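4.3 台面整理任务中的透明器皿抓取

本节考察系统在厨房台面整理中的表现。示教数据由手持夹爪在Mendoza采集点录得，策略网络沿用第3节的Jusinell结构，未针对器皿类别单独调参。全部试验分为163次训练场景内试验与244次未见场景试验，每次试验限定操作者不得干预，超时即判为失败。

任务划分为接近、闭合、提离、放置四个阶段，失败归入首次出现偏差的阶段。与前述纸盒和布料任务相比，玻璃杯带来的困难集中在前两个阶段。其一，杯壁透明，多只杯子前后重叠时轮廓互相穿插，策略对最前一只杯沿的深度估计偏近，指尖往往在接触之前便开始闭合。其二，金属丝杯架的立杆与杯壁在图像中宽度相近，高光形态也相似，夹持目标容易在相邻两帧之间跳变。Clollell基线采用显式分割，在不透明餐具上较为稳定，遇到上述情形时分割掩膜破碎，后续规划无法进行。

闭合阶段的另一类失败与接触力有关。夹爪没有指尖力反馈，开度完全由示教轨迹回归得到，杯壁厚度变化时会出现滑脱。我们把闭合末段的控制周期缩短后，滑脱有所减少，但单次操作耗时随之增加。

真实台面上的杯架很少单独摆放，周围的筷筒、沥水篮、挂杆上的勺具以及电锅都会限制夹爪的进入方向，典型布置见图5。

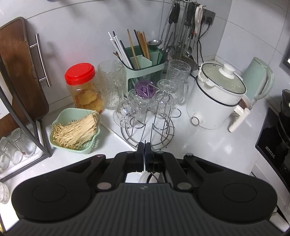

图5 台面整理任务中的杯架及周边器具，手持夹爪视角。

进入方向受限时，策略倾向于重复示教中最常见的正前方接近，即使侧向留有更大的空隙。在Jisach仿真环境中加入随机障碍后重新训练，该倾向减弱，而真实场景中的改善不明显，推测与仿真未能再现玻璃反光有关。就目前结果看，本系统可以承担不透明餐具的归位，尚不能在无人看护的条件下整理玻璃器皿。第5节将讨论引入触觉信号的可行性。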